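Dredcombe Local History Forum > Hospitals and Institutions > Date of the Cottage Hospital

fenlane_pete
Posted 19:42
The new town trail leaflet says Dredcombe Cottage Hospital "opened its doors with 14 beds" and that the operating theatre came with it. Has anyone seen a source for either claim? The leaflet gives none. I have the Mirani ward history on the shelf and that doesn't give one either, it just says "records show". Which records?

T Yordanov
Posted 20:05
Fourteen is right as far as I know. It's on the board that used to hang in the entrance hall. My mother nursed there and I walked past it every week for years.

fenlane_pete
Posted 20:11
The board was painted for the jubilee, Todor, long after the event. Whoever painted it was copying from somewhere, and I'd like to know where. The first annual report only talks about "the beds now fitted", and that could mean anything.

quillandink
Posted 20:48
I'd go along with Pete on the theatre. The early matron's letters complain of operations being done in the dining room with the table pushed under the window. Why would they do that if they had a theatre? My notes on the letters are on my page, pasted below for anyone who hasn't got the link.

"Matron writes in April asking for a better lamp and a second table. The reply from the governors is missing. She asks again in the next letter and is shorter about it." 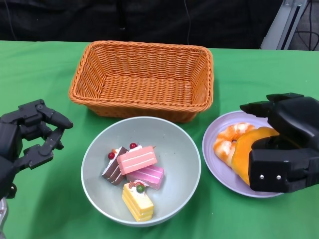 Cake slices in a bowl on the green cloth

"By the time of the third letter she has the lamp. No mention of the table, and no mention of any theatre."

T Yordanov
Posted 21:02
A missing reply proves nothing. They could have had a theatre and still used the dining room when it was being cleaned.

quillandink
Posted 21:09
For three letters running?

Nima Arabzadeh
Posted 21:30
I went through the building plans when the Reditz site was sold. There are 4 sheets and the theatre is on the last one, in a different hand, marked "proposed". So it was planned at some point. Whether it was there on opening day is another matter -- the sheet has no date on it.

fenlane_pete
Posted 21:37
Thank you. That's more than the leaflet managed. Does the plan show beds?

Nima Arabzadeh
Posted 21:44
Two wards drawn, no beds marked. I wouldn't try to guess a number from the size of the rooms.

drondum_road
Posted 22:15
Does it matter? It's a leaflet for people on a walk. They printed 2000 of them and they aren't going to pulp the lot over a dining table.

fenlane_pete
Posted 22:23
It matters because the next person will quote the leaflet. That's how we ended up with the story of the underground passage to Drondum House, and I have yet to meet anyone who has stood in it.

T Yordanov
Posted 22:31
My uncle stood in it.

quillandink
Posted 22:34
Your uncle stood in the coal cellar, Todor. We've had that thread. It went to 95 posts.

Nima Arabzadeh
Posted 22:50
Back to the beds -- the admissions register should settle it if it numbers them. I have only seen the later volume. If the first one survives I'd expect it to be with the parish papers, but I haven't looked and don't want to promise anything.

fenlane_pete
Posted 22:58
I'll ask. Until then I'm treating fourteen as unproven and the theatre as later.

T Yordanov
Posted 23:04
And I'm treating it as fourteen.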